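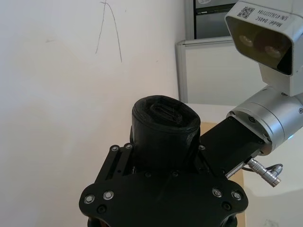

Wendell Pruitt
Operations Lead, Jarkbridge

About Jarkbridge

Jarkbridge builds and supports the Melik, a two-arm tabletop robot for sorting and packing small goods. We are a company of 20 people. We design the cell, put it together, train it on the customer's own items and look after it once it is running. All of that happens under one roof, in a former printing shop on Oberholzer Street.

We started out as a repair business. For the first few years we fixed other companies' arms, mostly grippers and cables, and we saw the same faults come back again and again. Connectors got pulled loose at the wrist. Screws were hidden behind covers that took half a morning to remove. When we drew up the Melik we put the fasteners where a screwdriver can reach them, and we kept the list of spare parts short.

What we sell

The Melik comes as one package: two arms, two grippers, a camera at each wrist, the controller and the software. The customer supplies a table and the containers. We don't ask anyone to buy special trays. Most of our test work is done with ordinary plastic bins on a white tabletop, and if your bins are a different shape from ours we will train on yours.

The cell suits jobs where the items change often and the batches are small. Jars, tubs, pouches and rolls are typical. It is slower than a fixed packing line and we say so on the first call. If you run one product all year, a fixed line will probably serve you better, and we can point you to people who build them.
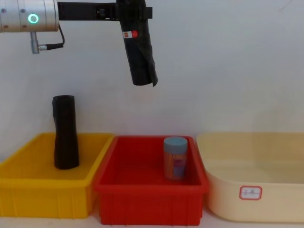 Why should a shop our size pay for two arms when one can do the picking? Tullier put that to us early on, before they ordered, and we still hear it from most new customers. Our answer is that one arm is enough for plain pick and place. The second arm earns its keep when an item has to be steadied or passed across. We will quote for a single arm if that is all the job needs, and the second can be added later on the same controller.

Tullier packs dry goods and spreads for small stores. They took a single arm in the end and added the other in July. Their cell now handles 485 different items, and new ones are trained by their own staff.

How a project runs

You send us a box of your items, with spares in case any get damaged. We set up a table to match yours and run a trial. A simple trial might use three containers, such as a yellow bin, a red bin and a cream tray, with one or two kinds of jar. From there we add the awkward items. We write down every missed pick and every drop, and you get that list along with the video.
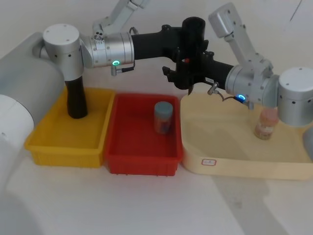 A trial for a recent customer came to 1,835 picks, with 474 of them on a single item that kept giving us trouble. We would rather find that in our shop than in yours. At the end of a trial you get a plain report that says which items we can handle, which we can't, and which need a different gripper finger or a different bin. The report is yours to keep whether you order or not.

Installation takes two days on site. One of us stays for the first full shift after that. Training for your staff is part of the price — loading items, clearing a fault, changing a cable, and stopping the cell safely.

Support

Support calls are answered by the same people who build the cells. Spare grippers, cables and wrist cameras are kept on the shelf and go out the day you call, if you call before noon. We keep parts for every version of the Melik we have shipped, including the early ones with the old base plate.

Visiting

Customers are welcome to come and see a trial in person. Please write ahead so we can have a table free, and bring your own items if you can. Closed shoes are required on the shop floor. Parking is behind the building, and the entrance is the gray door to the left of the loading dock.

Page last updated 15 December 2022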